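Home Notes Workshop Kitchen Archive About

Wire baskets and the coffee table, continued

Last time I had got as far as saying that the coffee table needed a basket and that the basket needed a rule.

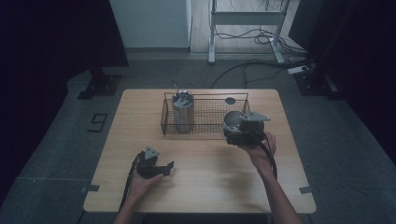 The rule is that anything living on the table lives inside the basket, and the basket lifts off in one go when the table is wanted for something else. I have kept to it since June with two lapses, both involving post.

A few notes on the choice of basket. I tried three kinds before settling on open wire mesh. A solid tray collects crumbs and has to be washed. A woven basket sheds bits and hides whatever has sunk to the bottom. Wire lets the dust fall through to the tabletop, where a cloth deals with it, and the contents are visible from the side. The drawback is that narrow items fall over or poke through, so anything thin has to stand in a second container.

That second container is a metal canister. Canisters stand up well in a basket provided they go hard against one end. In the middle they slide when the basket is carried, and the noise is considerable. I keep mine at the left because I lift with the right hand leading and the heavier end then stays low. A left-handed household would presumably reverse this. Velimir Ristić wrote to say that he ties his to the mesh with garden wire, which works but makes it a nuisance to empty.

Small flat items are the remaining problem. Lids, coasters and the like lie on the mesh quite happily until the basket is tilted, and then they travel. I measured this, in a manner of speaking, by carrying the basket from the table to the kitchen with one coaster in it. Held level, the coaster moved very little. Held by one end, it crossed the whole basket before I reached the door. A square of non-slip matting cut to fit under the flat things cures it. I bought a roll from Handenon, 260 cm long, and have used a small part of it.

On weight: a loaded basket should be liftable by the rim without the rim bending. Mine was getting on for too heavy in the spring, when it also held batteries, two torches and a tin of screws. The screws went back to the shed. The batteries are now in the hall drawer, and I have not missed them.

Feet are worth checking before buying. The basket I returned to Flastness had cut wire ends underneath and left 12 fine scratches on the table in a week. They came out with wax, mostly. The Cumby one has its wires turned under and has left no marks so far. If yours has rough ends, felt pads will not stick to wire – use short lengths of clear tubing, slit along one side and pressed on.

The table itself wants little attention. Rounded corners are kinder to shins, and a pale top shows rings from hot cups less than a dark one does, though it shows ink more. I wipe it on a Tuesday with a damp cloth and then a dry one, going along the grain. Oil twice a year. I used to do it more often and the surface went tacky, which took roughly 22 days to harden off.

Sem Coppens asked whether a table in the middle of a room is harder to keep clear than one against a wall. In my experience it is easier. A table against a wall acquires a back row, and the back row is never moved. With access from all sides there is no back row, only things that somebody will eventually knock.

Carpet under the legs will dent. I shift the table by a hand's width every few months and brush the old dents up with a nail brush and a little warm water. Grey carpet hides the dents fairly well in daylight and badly under a lamp.

Next I want to deal with the shelf below the window, which has no rule of any kind at present and a great many cables.

52 shares 12 comments

Related posts
Turning under cut wire ends
The hall drawer, part two
Oiling pale wood without the stickiness
Ene shelf brackets after a year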